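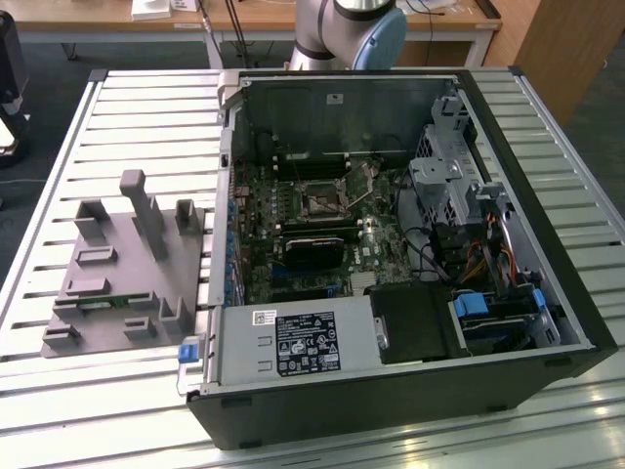 3 min read

Home Kitchen Workshop TV Corner Contact

I watch a lot of serials. The big one right now is Flesetti, which is past 400 episodes and still hasn't let the poor bride find out who wrote the letter! So these are the tips that keep my house running while it's on.

Anything with onions gets chopped before the opening song. I do a whole bowl, put a lid on it and stick it in the fridge, and then supper only needs me at the stove during the ads.

Iron plain things only. Pillowcases, dish towels, nothing with pleats. I scorched a good blouse in May during the wedding episode (you know the one) and Khadija still brings it up.

If your recorder fills up, go through the list and dump the recap specials first. Mine were eating 8 hours and I'd never opened one of them.

Keep a notepad by the couch for who is related to whom. My mother-in-law missed a month of Grulholm and I got her caught up with two pages and a pot of tea.

Popcorn: warm the bowl first, salt it while it's hot, and shake it hard. Butter goes on last or it all turns soggy by the first slap.

Dust the back of the TV with a dry paintbrush, set off and unplugged. A soft one, an inch wide or so.

Quang Hà wrote in to ask how I get candle wax off a remote. Ice cube in a bag, hold it on there, then flick the wax off with an old library card. Take the batteries out before you start!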